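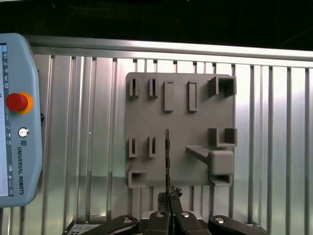 Rowena Sison wondered first of all whether the tunes had been wrong before they were moved, and asked me to open one in the old program and play it through to the end. Fair point, and I should have done it before opening the ticket. I have now. In Skendia they play beautifully. In Odance the same tunes trip over themselves at every repeat.

Ticket 3643
Opened by: Jerome Ocampo
Product: Odance, desktop version
Subject: Imported tunes gain extra beats at the repeat
Opened: August 5, 2024
Status: Closed, fixed by user with help

What I am trying to do

Move our band's tune book out of Skendia, which we have used for years, and into Odance, which I have fallen for completely. The set list page alone is worth the move. You drag three reels together, it shows you the key changes between them, and it prints the lot on one sheet with the chords under the notes, big enough for our bass player to read by the light of a village hall fire exit sign. I want everything in there by the next dance!

The whole book is 2182 tunes: jigs, reels, hornpipes, a great pile of waltzes and some Swedish things in three that Sumeya Dinsa brought back and which we all love and can't yet play. Skendia will only export 200 at a time, so I did it in batches and imported each one as it came out.

What goes wrong

Most of the book came across without a scratch. The trouble is with tunes that start on a pick-up, a note or two before the first proper bar. At the end of the A part, where it should swing straight back round to the pick-up, there is now a hole. On a 6/8 jig you get five silent quavers and then the pick-up. If you are dancing you will have your foot in the air for all of it.

It prints wrongly too. The pick-up is shown as bar 1, so every bar number after it is one too high, and on some tunes the second-time bar has slid along and sits over the wrong music.

The tune I have been testing with is Falenora, a jig in G that Rogelio Gatchalian wrote for his sister's wedding. It's short, it has a one-note pick-up and first and second endings in both parts, so if anything is going to break, it breaks in Falenora.

What I have tried

1. Closed Odance and opened it again. No change.

2. Deleted Falenora and imported it by itself. Same hole.

3. Typed Falenora in by hand as a new tune. Perfect! So Odance knows exactly what to do with a pick-up, and the fault is somewhere in the journey.

4. Changed the playback style from Ceilidh to Plain, in case the hole was some sort of breathing space. Same hole, with a duller piano.

5. Tried the import on Sumeya's laptop, which has the older version of Odance. Same hole. At least it isn't the update.

Reply from Rosalinda Cruzado, Odance support

Thank you for step 3, that saves us both an evening. Could you open the exported file in a text editor and send me the first few lines of Falenora from it? Then do the same with the version you typed in by hand, using File, Save a Copy. I think we will see the difference when we put them next to each other.

Please also look in Skendia under Export, More Options, and tell me whether there is a tick next to Fill Short Bars.

Jerome Ocampo

There is a tick! I have never touched that menu, so it must be how it comes. I am attaching both bits of text. In the hand-typed one the tune begins with a single quaver and a bar line. In the exported one there are five rests in front of the quaver, each with an x beside it. I take it x means "don't print this".

I'm rather delighted by this. I had no idea you could just read a tune file. I showed it to Rogelio and he sat humming his own jig off the screen. 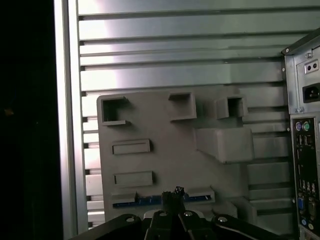

With the two versions side by side it is obvious why the bar numbers went up as well. Once the pick-up has been padded out it's a full bar, so Odance counts it as a full bar, which is quite right of it. Skendia hides the rests when it prints and skips them when it plays. Odance hides them when it prints and plays every one.

So, next round of tests:

6. Unticked Fill Short Bars, exported Falenora again and imported it. The hole has gone. Bar numbers right. First and second endings back over the proper music. I played along with it on the melodeon and got round four times without a stumble (mine or the computer's).

7. Did the same with a hornpipe with a three-note pick-up. Right.

8. Did the same with one of the Swedish tunes. Nearly right. The hole at the end of the A part has gone, but there is now a tiny gap at the very end of the B part before it goes back to the top.

Reply from Rosalinda Cruzado

Lovely, that's the main fault found. I will put a note about Fill Short Bars on the import help page, and I have asked for a warning to come up when Odance meets hidden rests at the start of a tune.

On step 8, look at the last bar of the B part. If a tune has a pick-up of one beat, the last bar ought to be one beat short so that the two add up. Many tune books write the last bar out in full anyway, and a player on a fiddle simply ignores it. The program can't. Try Tools, Check Bars, and choose Last Bar Against Pick-up from the list. It doesn't change anything by itself, it only gives you a list.

Jerome Ocampo

What a brilliant tool. I ran it on the whole book after importing everything again with the box unticked, and it came back with 105 tunes. Going down the list, nearly all of them are ones I typed in myself in my first winter with the band, when I put a full last bar on everything because it looked tidier. So that's Skendia forgiven for those.

I am going through them a few at a time with a cup of tea. It takes a minute each: open the tune, shorten the last note, play the end and the beginning, save. I keep running into tunes we haven't played in ages. There's a waltz in there called Aquino that I had forgotten altogether and it has the most gorgeous B part, so it is going into the next set list whether the others like it or not.

A couple of things for anyone who lands on this ticket with the same trouble:

Empty the Odance library before you import again. I didn't the first time and ended up with two of everything, one with the hole and one without, and no way of telling them apart except by playing them.

Export your set lists separately. They don't come with the tunes. They go in afterwards, and they find their tunes by title, so if you have corrected any spelling in between they will come up blank. Ours has a Morpeth with two different spellings. I know which one is right now.

If you use chords, check the pick-up after importing. Mine had a G sitting over the pick-up note in a lot of the jigs, where we would all wait for the first beat. Easy to drag along.

Rosalinda, one last question if I may, and it needn't hold the ticket open. Is there a way to have Check Bars run on a single set instead of the whole library? I'd love to do it before we print for a dance.

Reply from Rosalinda Cruzado

Yes. Open the set, select all, then Tools, Check Bars, and it will keep to what you have selected. Closing this now, but do reply if the Swedish ones give you any more bother, and I'd like to hear Falenora when you have a recording.

Jerome Ocampo

Works a treat. Recording to follow after the dance, as soon as Sumeya has found the microphone stand.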